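Umus Table Top, White

Replacement and add-on top for Umus trestles and frames

Product code: UM-960
Finish: smooth white
Depth: 960 mm
Supplied as: one top, fixings, instruction sheet
Frame: sold separately

The Umus top is a flat white work surface for craft rooms, packing areas, school workshops and sorting rooms. It is sold without legs, so it can go on a new frame or replace a worn top on one you already have. The underside is pre-drilled for the Umus fixed frame and the Skorberg folding trestle. For any other frame, mark your own holes and use the short screws in the fixings bag. The longer screws are for Skorberg brackets only and will come through the surface if used without them.

Both long edges are the same, so the top can be turned round when one side has had more use than the other. Customers who work from a single side usually do this once a year.

Surface and wear

White shows marks sooner than our grey top does, but small parts, threads and offcuts are much easier to find on it. The finish will pick up fine scuffs from boxes and trays being pulled across it. These do not go any deeper in normal use and do not affect cleaning. The surface is not a cutting board. Use a mat under knives and rotary cutters, and a heat pad under irons and glue guns.

The finish is smooth and reflects light. If the table stands directly under a ceiling fitting, move it sideways a little or fit a diffuser. The Lument clip-on lamp has a frosted cover and fits any edge of the table. 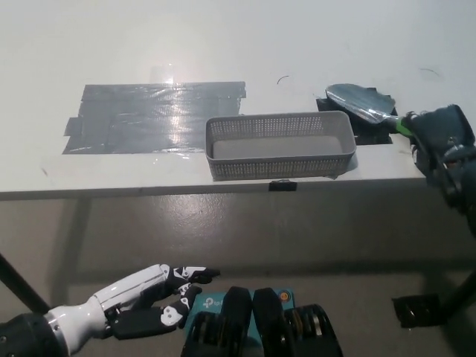 White top with a perforated grey basket and a green-handled scoop.

Tape and adhesives

Most cloth and paper tapes can be used on the top for marking out areas or holding mats in place. Lift them slowly, from one corner, and keep the tape low to the surface as you pull. Adhesive left behind can be taken off with white spirit on a soft cloth, followed by warm soapy water. Do not use acetone or a metal scraper. Tape that has been down for months may leave a paler patch where the rest of the surface has aged, and this will even out slowly.

Double-sided foam pads are harder to remove. Warm them with a hairdryer on a low setting before lifting, and allow plenty of time.

Fitting

Two people are needed to lift the top on to a frame. Lay it face down on a blanket, place the frame on it upside down, line up the holes and put in all the screws loosely before tightening any of them. Turn the table over together. Do not stand it on its legs by dragging it up from one end, as this strains the brackets.

Check the screws again after two weeks of use, then at the start of each year. Power drivers should be set to the lowest torque.

Load

On the Umus fixed frame the top carries up to 100 kg, spread evenly. On the Skorberg trestle, follow the lower limit printed on the trestle label. Do not clamp a vice or press to the overhang. If you need to mount a vice, order the Vass reinforcing plate, which goes under the top and spreads the load back to the frame.

Cleaning

Wipe down with a damp cloth and washing-up liquid. Dry the edges afterwards. Cream cleaners will dull the finish over time. Ink and marker usually come off with a little surgical spirit; test it near a corner first.

Delivery and returns

Tops are sent flat on a pallet by kerbside delivery. The driver is not able to carry them indoors or upstairs. Please check the corners before signing, and write any damage on the delivery note. Unused tops can be returned in their original packaging. We cannot take back tops that have been drilled.

Goes with

Umus fixed frame
Skorberg folding trestle
Vass reinforcing plate
Lument clip-on lamp

Page updated Apr 4, 2022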